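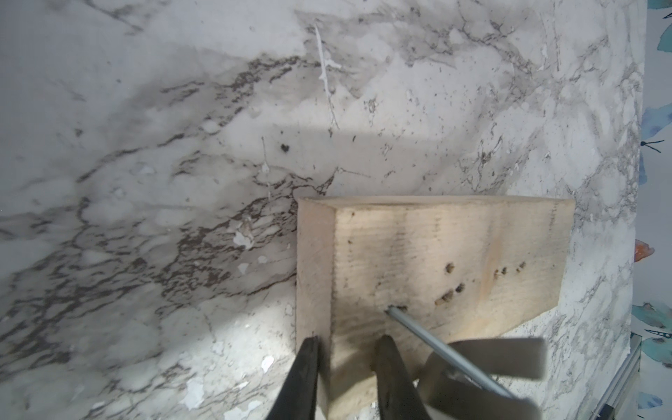 **How long do I have to return something bought at the Holwood outlet center?**

Each store sets its own return period. Most of the 28 stores at Holwood accept returns for 15 days with a receipt. The period is printed on the receipt under the total. If the receipt shows no period, ask at the register before paying.

**Can I return an item to a different store of the same chain?**

Only if the chain allows it. Bulstead items bought at Holwood go back to the Holwood store, as outlet stock is kept on a separate inventory system. Floststead accepts outlet returns at any of its stores but issues store credit for them.

**Is outlet merchandise the same as regular merchandise?**

It depends on the store. Three types of stock are sold at the center:

- Past-season stock, moved from regular stores
- Made-for-outlet stock, produced for outlet sale
- Seconds, which have a minor fault and carry a punched tag

Seconds are final sale. The "compare at" price on made-for-outlet stock is set by the store and is not checked by center management.

**Where do I get a gift card, and where can I use it?**

Center gift cards are sold at the information desk next to Kravchuk. The maximum value per card is $2000. Cards work at all stores, but not at the carts in the walkways or the parking pay stations. A card can be split across several purchases. It cannot be reloaded.

**My gift card was declined. What should I do?**

Check the balance first, using the number on the back. If the purchase is larger than the balance, tell the cashier the exact amount to charge to the card and pay the rest another way. Register systems do not do this split automatically. If the balance is correct and the card still fails, bring it to the information desk with the declined slip.

**Do coupons from the center booklet combine with store sales?**

Sale prices and booklet coupons combine unless the coupon says otherwise. Two booklet coupons do not combine with each other. Coupons are taken off before sales tax.

**Can a store hold an item for me?**

Most stores hold items until closing on the same day. Kravchuk holds shoes for 2 days with a name and phone number. Holds are not available during the April clearance.

**Does the center price-match?**

No. A few stores will adjust the price of an item if it drops within the return period - ask at the register and bring the receipt.

**Who handles complaints about a store?**

Start with the store manager. If that does not settle it, write to Shona Pirihi in tenant relations and include a copy of the receipt. Questions about gift cards go to Biljana Babić at the information desk. Center management can contact a store for you but cannot issue refunds on its behalf.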